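We lost 1,916 demonstrations to a calendar entry, and I'm weirdly excited to write it up!

Some background if you're new. Plaven is my shirt-folding project, and all of its training data comes from people folding with a hand-held gripper. No arm involved until much later. My goal for the first half of the summer was 2,000 clean demos, and by last week I was so close I had already started picking out music for the training run.

Then I put the first policy on the arm and it pinched air. Every time! It would glide over to the sleeve, line up beautifully, close the fingers a little short of the fabric and lift nothing with total confidence. I blamed the arm calibration and spent two evenings redoing it. Same pinch, same nothing.
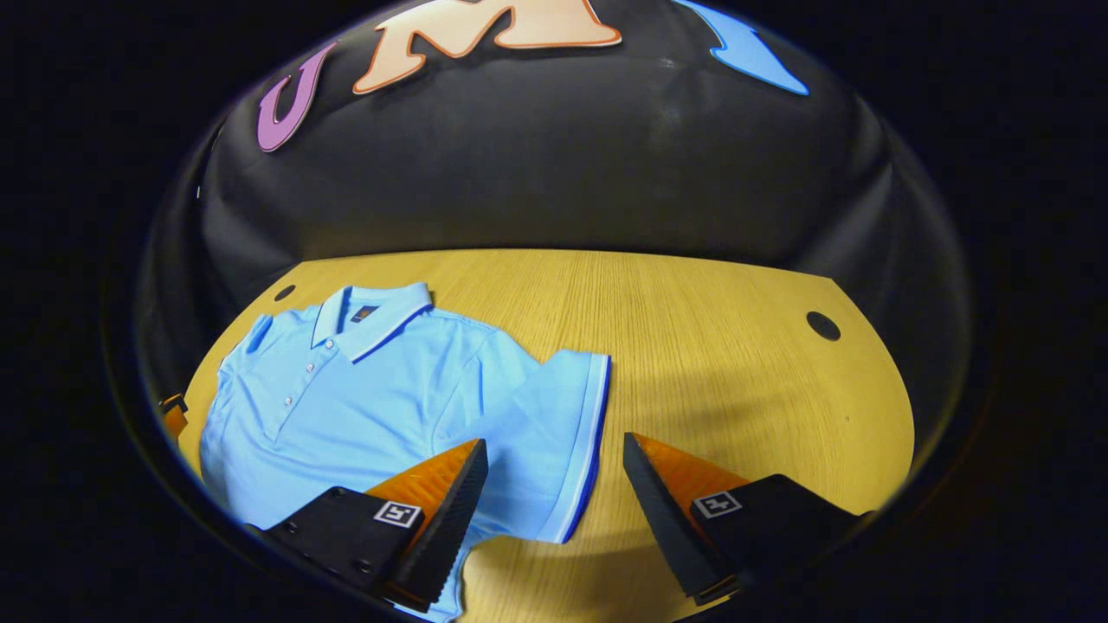 What finally gave it away was the gripper width. We read the finger opening from the square markers, one on each finger, and I had never bothered to plot the width over a whole session. When I did, fully closed was not zero. It sat at 4 mm, flat as a board, in every recording I had.

So where did 4 mm come from? The orange pads. I swapped them for a fresh set back in the spring, the new ones are thicker, and my width calibration was still the old one. I had even put "recalibrate after pad swap" on the calendar, in the Hovelent calendar, which I stopped checking when I moved everything over to Jutel. Ouch.

The good news is that a constant offset is about the nicest bug you can have. The videos are fine, the tracking is fine, and I only had to rewrite the width column. The script (I named it Ibarra, after the street I was walking down when it clicked) got through the whole set in 60 minutes.

Retraining is running tonight. The loader now refuses any session without a closed-finger check at the start, and I love that little error message already. Next up is long sleeves, which scare me a bit - so much more cloth to lose track of.

Posted Monday, July 7, 2025

This site uses cookies to remember your preferences. Accept | Manage settings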